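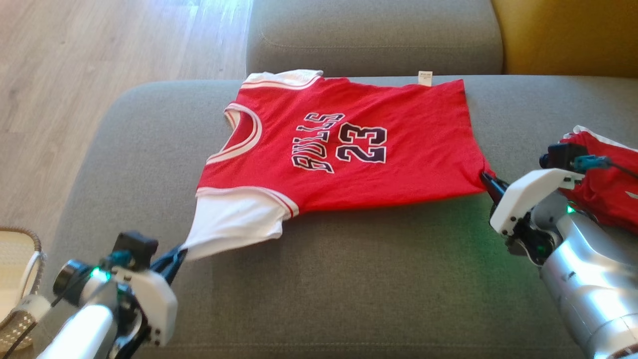

FOR IMMEDIATE RELEASE

April 11, 2018

**Clolness publishes results of two-arm gripper comparison, advises buyers to wait**

Clolness, an independent test shop for household automation equipment, today released the results of its side-by-side comparison of two gripper sets on clothing. The company does not recommend either set for unattended laundry work at this time.

The comparison covered parallel-finger grippers from Lerico and Ekström. Each set was mounted in turn on the same pair of arms, with a camera at each wrist, and run by the same controller, supplied by Brurent. Each set made 200 attempts at spreading and folding shirts and sports jerseys on a fabric sofa. Clolness chose a sofa over a lab bench on purpose. Vendor demonstrations are usually held on a hard, flat table, with one towel, under lights that do not change. Seat cushions give when a finger presses on them, and afternoon sun moves across a room.

**What was measured**

An attempt was counted as complete only if both arms took hold of the garment, kept hold of it through the fold, and let go without dragging it out of shape. Clolness did not count partial folds. Both suppliers asked for partial credit during the planning stage, and Clolness turned them down.

The Lerico set did better on hems and straight side edges, where the finger has to get under a single layer of cloth. The Ekström set did better on sleeve ends and ribbed necklines. Neither was good at both. On cushions, both sets often picked up a pinch of upholstery along with the shirt, and the software did not always notice.

Lerico's sales sheet claims a 90 percent completion rate on "everyday garments." Clolness did not come near that figure with either product and has asked Lerico which garments were used, on what surface, and who laid them out beforehand. A reply had not been received by the time of this release.

**Cameras and controller**

Much has been said in the trade about wrist cameras as the answer to soft materials. The results here are mixed. The wrist view helped in lining up the fingers with an edge before closing. Once the fingers had closed, the cloth itself tended to block the view, and the controller was left to guess. Large printed letters and numbers on jerseys caused added trouble, as the edge-finding software sometimes took the border of a print for the border of the shirt. Brurent has been given recordings of those attempts and says a software update is planned for July. Clolness will believe it when it has been run.

Changing from one gripper set to the other took around 7 minutes, not counting calibration. Both suppliers describe their products as "quick change." Calibration had to be repeated after every change, and buyers who plan to switch tools during a shift should allow for that.

**Limits of the comparison**

Clolness tested one unit of each set. Wear over months of use was not studied, and neither was damage to delicate fabrics. Prints and trim were checked by eye only. The garments were placed on the sofa by hand before each attempt, so the results say nothing about pulling a shirt out of a full basket, a harder job that neither supplier was willing to enter for this round.

Lerico and Ekström supplied their grippers on loan and paid no fee. Both saw the results 2 weeks before publication. Ekström asked for one correction, to a part number, and it was made.

**Availability**

The full report, with the attempt log and the scoring rules, is available from Clolness on request at no charge. A repeat of the jersey tests will follow once the Brurent update has been delivered. Suppliers who wish to enter other grippers may do so under the same scoring rules.

**About Clolness**

Clolness tests grippers, arms, cameras and controllers for companies that are thinking of buying them. It does not sell equipment and takes no commission on sales.

###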